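3. Reuse of retired office computers in the Sollville district

3.1 Background and scope

The district of Sollville replaces its office computers on a fixed cycle. Until recently, machines taken off desks went to a single recycling contractor and were paid for by weight. No record was kept of their working state, and the only figures available for earlier years are shipping weights. These cannot be turned into a count of machines, as the loads also held monitors, printers and cable.

The present section deals with desktop towers only. Laptops were left out for two reasons. Their batteries fall under separate storage rules, and the district had already signed a lease for them under which the supplier takes them back. Servers were also left out. The term "retired" is used here for a machine that has been removed from the district asset list, whether or not it has left the building. The term "reused" means that the machine, or at least one major part of it, was placed in service again at one of the receiving sites. Parts held in stock at the close of the study are counted as neither reused nor scrapped.

3.2 Sample

The sample consists of 400 towers retired from three office buildings: the main hall at Sollville, the Fokach annex and the records office on Temura Road. The Fokach annex supplied the largest share, as its lease was ending and the whole building was cleared at one time. Intake closed on 9/12/19. Machines that arrived later were stored but are not part of the analysis.

Each tower was given a paper tag with a running number at intake. The district asset number was also copied down where it could still be read. Where it could not, the machine was kept in the sample and its age was taken from the date code on the power supply. This method can be off by a year or more when a supply has been replaced, and ages obtained in this way are marked as estimates in the data tables.

3.3 Sorting procedure

Sorting was done in two passes. In the first pass, each tower was plugged in and switched on with a known good monitor and keyboard. A tower that reached its setup screen within 2 minutes was placed in group A. All others were placed in group B. No attempt was made at this point to find the fault in a group B machine, and no operating system was started.

In the second pass, group A machines had their drives removed and wiped, and were then run under load for 15 hours. A machine that shut down or restarted during the run was moved to group B. Group B machines were opened and stripped, with parts handled in a fixed order: drives first, then memory, processor, expansion cards and power supply. Main boards were pulled last and only when a receiving site had asked for that model (Figure 1). The order was chosen to keep drives under lock at all times – a condition set by the district records policy – and it was followed even where another order would have been faster.

Processors were stored in antistatic trays and memory in lined boxes, sorted by type and capacity. Expansion cards were tested in a group A machine of similar age. Power supplies more than 18 months past their rated service life were scrapped without testing.

3.4 Cost model

The value of a reused machine was set at the price the receiving site would have paid for the cheapest new machine able to do the same work, less the cost of sorting, wiping and transport. Parts were valued in the same manner. Labor was charged at the district rate for technical staff, including the time spent moving machines between the store room and the work area. Floor space was not charged, as the rooms would have stood idle during the study period. This favors reuse, and a district with less spare space should expect a weaker result.

Transport was shared evenly among all machines in a load. Loads to the Tetteh school sites were small and frequent, and cost more per machine than loads to the other sites. The schools had asked for this schedule so that each room could be set up before the next delivery. Combining their loads would lower the cost, but it would also require storage at the receiving end, for which no estimate could be obtained.

3.5 Limits

Three limits should be noted. First, the load test says little about how long a machine will last once placed. A follow-up visit to the receiving sites is planned for February. Second, demand for older memory and processors was taken from written requests, and a request does not always lead to use. Third, the sample comes from a single district with one main supplier, so that many parts could be swapped between machines. A mixed stock would give fewer matches and more leftover parts – possibly enough to remove the gain from group B altogether.

Figure 1. Desktop tower opened on its side, processor socket empty, graphics card and main board in place.
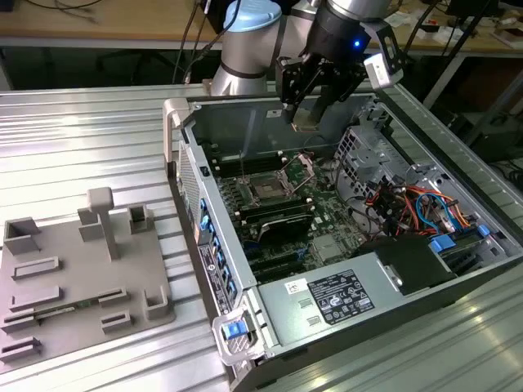 Tetteh replied that the cost model still treats an hour of sorting as equal across both groups, and asked that labor for group B be reported on its own line, as stripping for parts may not pay for itself once the resale value of memory falls.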